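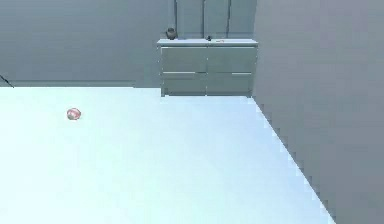 Page last changed: 22/10/2026 (HT)

Jonero Floor Paint, water based
For utility rooms, garages, workshops, halls, sheds with a proper concrete floor
Sold by Lederley Paint & Floor, trade and public

In stock: Ice, Slate, Putty, Brick
Waiting on delivery: Moss
Discontinued: Cream (see further down)

Prices
Small tin, £46
Large tin, £147
Two large tins plus the roller kit, £228
Price is the same for all colours. VAT in. Trade account holders log in first, your price shows at the basket.

What it is

One-part floor paint, water based, satin. Goes on concrete, sand and cement screed, old quarry tiles if they're keyed up properly, and most sound existing floor paint. Stir it, roll it, leave it alone. No hardener to mix in, no clock ticking once the lid is off. Low smell compared with the old solvent one, though still open a window.

Indoor use. People keep asking about patios. No. Covered porch, fine. Open patio, it'll lift in the first winter and you'll be on the phone to us in February.

Not for garage floors where a car comes in straight off the motorway every night with hot tyres. Well, it'll take a car. It will take a car that sits there most of the week. For daily in and out get the Cokley two-part instead, different page, costs more, smells more, lasts longer under tyres.

Colours

Ice – very pale cool blue, nearly white in strong light and a touch bluer further back in the room. The one at the top of the page is the sort of look, pale blue floor against grey walls. Shows mud. Makes a dark utility room feel a lot bigger.
Slate – mid to dark grey. Best seller by a mile. Hides most things.
Putty – warm beige-grey. Goes well with old pine.
Brick – the traditional red. Two coats minimum, often three over a dark floor.
Moss – dull green, back soon, we have a list if you want your name on it.
Cream – gone. Jonero stopped making it. We've a few large tins left behind the counter, ring first, no returns on those.

Screens lie about colour. Sample pots available for all current colours except Moss. Paint a bit of lining paper with it and move it round the room, morning and evening. Ice in particular looks like a different paint under warm bulbs.

All tins in one order come from the same batch unless we ring you. If you're coming back for a second lot write the batch number off the lid before you bin it. Or box the tins, meaning tip them together in a big bucket and stir.

How much do I need

Measure the floor, length times width. Put it in the calculator on the order page, it does two coats and adds a bit. Rough concrete drinks the first coat, so if yours is open and dusty tick the "rough" box. Smooth power-floated slab, tick "smooth", and read the bit on etching below because paint will not hold on a shiny slab without it.

Still unsure, ring with your measurements and ask for Ho-yin Tang or Ho-yin Choi. Yes, two Ho-yins. Tang is paint, Choi is delivery and accounts. Say which.

Before you start

Most floor paint failures we get shown are damp or dust. Hardly ever the paint.

Damp. Tape a square of clear polythene flat to the floor, all four edges, leave it a full day and night, longer if you can. Beads of water underneath or a darker patch, stop there. You've either no membrane or a slab still drying out. New concrete needs to cure properly, ask your builder what went down and when. Don't paint over damp and hope.

Dust. Sweep, vacuum, wash, rinse, dry. Then wipe your hand over it. Hand comes up grey, do it again. Some old slabs never stop dusting and these want a coat of the Jonero stabiliser first. Clear stuff, goes on with a brush, soaks in.

Oil. Degreaser and a stiff broom, more than once. Drip water on the stain after. If it sits there in beads you've still got oil.

Shiny concrete. Etch it or have it ground. The etching liquid is an acid: gloves, goggles, door open, read the label first. Rinse twice. Hire shops do floor grinders if you'd rather.

Old paint. Scratch an X in it with a knife, press parcel tape over the X, rip it off. Paint on the tape means the old stuff has to come up. Clean tape, sand it dull, vacuum, carry on.

Cracks and holes. Fill with a floor filler, cement based. Wall filler crumbles. Sand flush. The patch will show through one coat and usually not through two.

Putting it on

Stir from the bottom with a flat stick. Drill paddle is OK on slow. Don't shake it, you get froth and then pinholes.

Cut in the edges with a brush, then a medium pile roller on a pole. Kit has both plus a tray and a spare sleeve. First coat let down with a splash of clean water, amount is on the tin. Second coat neat. Thin coats. Thick ones skin over and stay soft for days underneath, and you find that out when you put the washing machine back.

Start at the far corner. Finish at the door. Everyone laughs at that line until they've done it the other way.

Floor temperature counts more than air temperature. A heater on for an hour warms the room and leaves the slab stone cold. If the floor is cold to a bare hand wait for a milder day. Turn underfloor heating off and let it go cold before painting, then bring it back up slowly once the paint has cured.

Drying
Touch dry in a couple of hours in a warm room
Second coat next day
Socks after the second night, shoes a day later
Furniture and machines, a week
Car, two weeks, three is better

Those are for decent weather. Winter, double it.

Slip

Satin paint gets slippery when wet, same as any. If it's by a back door or round a sink add the grit. Sachet of fine clear beads, one per small tin, stir into the second coat only and keep stirring as you go because they sink. Feels like fine sandpaper under bare feet at first and wears in. Harder to mop. We'd do the strip by the door and leave the rest plain.

Looking after it

Soft broom, mop, a drop of washing up liquid. No bleach, no scouring powder. Steam mops will soften it, please don't. Rubber backed mats stain pale colours, Ice and Putty worst, a yellow mark that doesn't come out. Use a cotton or felt backed mat. Felt pads under table legs. Castors, get the soft wheeled sort.

Scratches touch in fine. Keep a jam jar of the paint with the date and batch on. Frost kills it, so not in the shed.

What's been said

"Did the utility in Ice, two coats, filler patches gone. Cat walked on it the first night. Third coat." – customer, collected from shop

"Good paint. Lid on the large tin is a pig to get off." – trade account
We know. Use a proper tin opener, ours are by the till, cheap.

"Peeled by the garage door within the year." – customer
Went out to look at this one. Rain getting under the door, slab wet along the front. Threshold seal fitted, strip repainted. Put here becuase it's the commonest fault we see.

Delivery and collection

Collect from the counter, same day if ordered before noon and it's in stock. We text when it's ready. Please wait for the text.

Local van goes to Leung Road and the villages beyond. Further out it's a courier, small tins only get wrapped in twos. Large tins are heavy, someone needs to be in. We don't leave paint on doorsteps in frost.

Dented tin, take it if the lid's tight, tell us and we'll knock a bit off. Leaking tin, refuse it and ring Choi.

Returns

Unopened, current colours, with receipt, within a month. Opened tins no. Sample pots no. Wrong colour sent by us, obviously yes, and we'll come and get it.

Goes with
Jonero stabiliser, clear
Jonero roller kit, spare sleeves sold seperately
Anti-slip sachets
Cement floor filler
Degreaser
Threshold seals, cut to length at the counter
Cokley two-part, for garages in daily use

Safety sheet and data sheet: ask at the counter or tick the box on the order page and they come with the confirmation email. Keep out of drains. Empty tins to the tip, lids off, let the dregs dry out first. Half full ones, the tip won't take wet paint, ask us about the swap shelf.

Stock code for the Ice large tin is 1,692 on the old price list and hasn't been changed over yet. Quote that on the phone or just say Ice, large.

Moss list: email with "Moss" in the subject and how many tins.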